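Flotia open day - helpers and visitors wanted, Nelotville site

Call for participants, March

We're opening the doors at Flotia again this March and we need people. Two kinds. Folks who want to come in and try things with their own hands, and folks who can help us run the day. Paid spots for the second kind, free lunch for both. Read down to the part that fits you and skip the rest.

What it is

One long afternoon at our Nelotville building. Doors at 1:30, last group out by 7. We show how we teach robots to handle clothes and bedding. Mostly people holding a gripper by the handle and doing a chore with it, over and over, and then the robot side learns from that. Last open day we had over 255 visitors come thru and the line for the hand-held grippers went down the stairs, so this time we're doing sign-up slots. Please use them.

Stations so far:

Bedroom - picking up clothes, laying them out on the bed, folding
Laundry - loading and unloading, sorting
Talk corner - Sutrisno Menon on what goes wrong when a machine meets a wet towel
Cakum table - our small arm, demo only, no touching please

Maybe one more if Hafiz gets it working in time. No promises.

Visitors

Anybody 12 and up. Under 16 bring an adult. You don't need to know a thing about robots, and if you're somebody who folds laundry every day of your life you are probably better at this than we are. Slots are 20 minutes, first few minutes is Nhung Triệu showing you how to hold the gripper and squeeze. Then it's your turn. Shirts, pants, a fitted sheet if you're feeling brave.

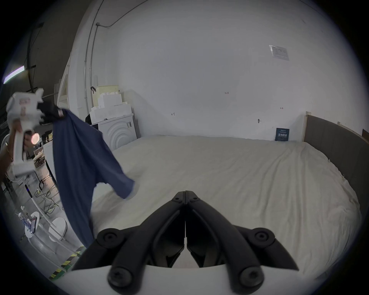
Your hand will get tired, fair warning. Grippers aren't heavy but you're holding your arm out the whole time. Switch hands whenever, take a break, sit down. If you've got a bad wrist or shoulder tell whoever is at the sign-in desk and we'll put you on the short version.

Wear closed shoes and tie back long hair. Leave big bags at the desk. Keep to the taped lines on the floor and step over cables, don't kick them out of the way (this happened. twice.)

We do record at the hands-on stations. There's a form at sign-in, one page, and you can say no and still try everything. If you say no we just turn the recording off for your slot.

Day helpers - paid

We need:

2 station leads. You stand with visitors, show the grip, reset the clothes between slots, keep things moving. Should be good with kids and with people who ask the same question five times. Any experience with demos, museums, teaching, retail, summer camp, all good.

2 floor helpers. Sign-in, slot list, moving people between rooms, answering where the restroom is. Lots of standing. Spanish a big plus.

Hours are 11 to 8 with a real lunch break and dinner if you stay for pack-up. There's a practice session the evening before, two hours, also paid, and you do have to come to it. Pay is a flat day rate, same for all four spots, we send the number with our first reply so you can decide before you spend time on us. Parking behind the building or take the bus to the Lubis stop and walk up.

You don't need to be an engineer. You do need to be able to carry a full laundry basket up one flight and stay friendly at hour six. Couple of last year's helpers work here now, Hafiz Goh is one of them, so if you're looking for a way in this isn't a bad one. Not a guarantee of a job either, just saying.

How to apply / sign up

Visitors: pick a slot on the sign-up page, one slot per person, put your whole group under one name if you want to go in together. School groups write to us first - we can do a seperate hour before doors for up to one class.

Helpers: send a short note to Syafiqah Oei through the contact form, subject line "open day helper." Tell her which role, what you've done that's sort of like it, and if you can make the practice evening. No cover letter, no resume needed, a few lines is fine. She reads them as they come in and fills spots as she goes so earlier is better.

Need step-free access? Use the side door and ring, somebody will come get you. The elevator is slow but works. Quiet slots are the first two of the afternoon, fewer people and music off, mark it on the form.

Can't make it but want to hear about the next one, same contact form, just write "next time" and we'll add you to the list.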